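Ornbridge Home Furnishing Library
Progress report to the Halász Fund, second period
Prepared by Ngan-ling Ng, project lead

Where we have got to

When you agreed to fund us, the furnishing library was a lock-up full of donated chairs and a spreadsheet that only Po-yen could read. We are now lending to real households every week, and I'm so pleased to be writing this one! We have helped 126 households since the start of the grant, against a target of 100 by this stage. Most are people moving into a first tenancy after time in temporary housing, and most arrive with a kettle, some bedding and very little else.

For anyone new to the file, we lend furniture for up to a year at no charge. People can hand it back, swap it or keep it by paying a small sum into the repair pot. More people have chosen to keep things than we planned for, and I'll come back to that under money.

Lending and stock

The stock list stands at 200 large items. Beds and tables go out almost as soon as they come in. Storage is the slow one, partly for size (a full-length dresser will not go up the stairs at Flostano Court whichever way you turn it) and partly because people don't ask for storage until they have been in a few weeks and the clothes are still in bags. We have started ringing every household in week three to ask again, and those calls have brought in more requests for drawers and wardrobes than the first visits did.

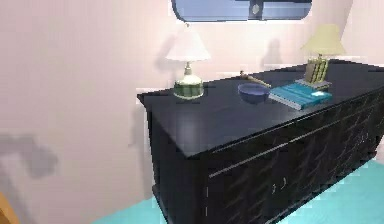
Alby Tuhiwai has taken over collections and has changed the way we book them. Donors used to get a whole-day slot. Now they get a morning or an afternoon, with a phone call when the van is two stops away, and missed collections have dropped so far that we gave up the second van day in December and put the hours into repairs instead.

The repair bench is the part of the project I would most like you to come and see. It runs two evenings, from 6 until 8.30, and is open to borrowers as well as helpers. Hsin-yi Lam teaches the sessions. She began with regluing chair joints and replacing drawer runners, and by popular demand has moved on to upholstery, which I had assumed would be too fiddly for beginners. I was wrong – there is now a waiting list for it. Three of the people who came to us as borrowers are leading a bench of their own.

Home visits

The visits were the weakest part of our last report and they are the strongest part of this one. Each household is now offered a visit before delivery, and 151 visits have been made, including repeat ones. Zdeňka Čierny joined us from a housing advice background and rewrote the visit sheet from scratch. The old one asked people what they wanted. Hers starts with how they spend a normal day, where they eat, where the children do homework, who gets up first, and the furniture list comes out of that.

She also added a page of measurements. It sounds dull, but failed deliveries have very nearly stopped. We record the front door, the stairs, the tightest turn and the ceiling height in the room where a wardrobe might go. 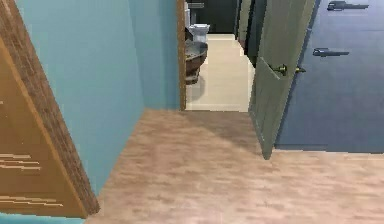
The measuring page has had one change since we brought it in. We were noting the width of each doorway and forgetting the door itself, which in a small flat can take up as much useful space as a chest of drawers. A tall wooden door standing open beside a plain teal wall, with a small bathroom through the next doorway, is just the sort of corner where a bookcase looks perfect on paper and then blocks the way to the loo. So the sheet now has a box for which way each door swings and how far, and Zdeňka draws it in pencil on the plan. Delivery crews love it.

Money

We are inside budget overall. Van costs are under, thanks to the booking changes. Repair materials are over, mainly foam and webbing for the upholstery evenings, and I would like to move part of the van saving across to cover this. Po-yen Ko has set out the figures in the attached sheet, and we would be grateful for your agreement before the next order goes in.

Keep-it payments have brought in more than we forecast. The other side of that is fewer items coming back, so we need more donations to stand still. Ravis, the house clearance firm on the Ornbridge road, has agreed to set aside good items for us each week, and the first loads have been excellent – solid tables, two bed frames with all their bolts, and a quite beautiful writing desk that was gone by lunchtime.

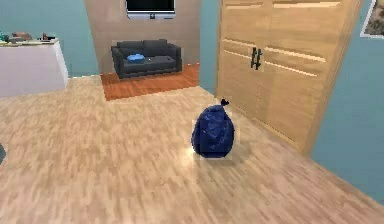
What has been harder

Mattresses remain a headache. We can't lend them second-hand, and buying new ones takes a large bite out of the household budget. We have asked two suppliers for a bulk price and are waiting to hear.

The lock-up is also damp at the back wall. We have moved the soft furnishings forward and put everything else on pallets, and the landlord has promised to look at the gutter.

Next period

We plan to open a third repair evening, finish the borrower handbook in its first two languages, and run a trial of the week-three call with a small group of households from outside Ornbridge. Hsin-yi would like to try a curtain-making session and I have said yes.

Visitors from the Fund are welcome at any bench evening. Come at 6 if you want a seat near the heater.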